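From: Saoirse Nic Aodha
To: equipment-planning list
Subject: Re: Second arm station, draft budget for comment

Hi all,

Replying inline to the draft that went around, since I was asked to read it before the numbers get locked in April. I have trimmed the parts I have no quarrel with.

> We propose buying a second Joltstead arm this cycle, with gripper,
> wrist camera and the Jisisance control license, so that both
> stations can run in parallel. With two stations we expect to double
> output. The sales engineer at Shen confirms that setup is minimal
> and consumables are negligible.

I would like to know who at Shen has ever run one of these for a full season. "Minimal" and "negligible" are words from a brochure. We have a station of our own and a log to go with it, and neither word comes up.

Take the doubling first. The log shows 204 sessions on the existing station since we started keeping it properly. I went through the notes and marked every session that started late or ended early. There are 70 of them. In 30 of those the arm itself was at fault or was waiting on a part. The rest were the operator being needed elsewhere, the objects for the task not being ready, the license server being down, or the table needing attention. A second arm fixes none of that. We have the same two trained operators either way, and one of them is half time. If someone can show me how two stations get staffed out of that, I'll withdraw the objection, but the draft has no labor line in it at all.

> Line 4: Fingers and pads. One set included with gripper. No further
> spend expected in year one.

I don't believe this and I don't think whoever wrote it does either. Please put in a real line for spare fingers, and ask Shen for the lead time in writing. The last time we ordered, the quote gave a date and the box came well after it. For that whole stretch the station was a very expensive coat stand. I would rather have two spare sets on the shelf than the extended support plan, which so far as I can tell buys us the right to wait in a shorter phone queue.

> Line 7: Work surface and surround. Reuse existing materials.

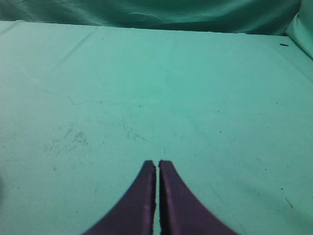

Work surfaces are the line I would fight for, and the draft gives them zero. People treat the covering as decoration. It sets what the wrist camera sees behind every object, and when it gets dirty we end up with marks in every recording that have nothing to do with the task. Look at the patch of gray smudges left of the fingers, and the specks scattered over the rest of it, and then tell me we are going to reuse that material on a second station and call the two matched. There are creases toward the back as well. A fresh covering for each station, with enough on hand to replace it on a schedule, costs less than a day of either operator's time, so it puzzles me that this is where the draft decided to be thrifty.

The same goes for the backdrop. If it has to be hung again at the second station, someone has to hang it, and I'd like whoever does the planning to write down how it is attached so that we don't get two different versions.

> The Plerkness scheduling package is offered at a discount if ordered
> together with the arm, and would let us manage both stations from
> one dashboard.

No. We have one shared calendar that people already ignore. Paying for a dashboard they can also ignore is not a plan. The discount is only a discount if we wanted the thing, and it renews at full price in the second year, which the draft leaves out. I asked for the renewal terms and was sent a link to a video.

What I would support this cycle:

1. Spare fingers, two sets, for the station we have.
2. Replacement coverings and backdrop material, from a single batch so the color matches.
3. More hours for the half-time operator.
4. A written quote from Joltstead directly, without Shen in the middle, with delivery, installation and the license shown as separate amounts.

Run with that for 7 weeks, keep the log the way we keep it now, and see how many sessions we lose and why. If the arm is still the thing holding us back at the end of it, I'll sign off on a second one and apologize on this list.

One question for whoever put the spreadsheet together: the total on the summary tab doesn't match the sum of the lines on the detail tab. I think shipping is in one and missing from the other, but I couldn't find the formula. Could you check before it goes any further? Also, the depreciation is set to a longer life than the warranty period, and I'd like to hear the argument for that, because the old unit we retired didn't come close.

I can't make the planning call in the morning but I am free any time after 2 pm. Please reply to the list and not just to me, as half of the last round ended up in private mail and I had to forward it all by hand.

Saoirse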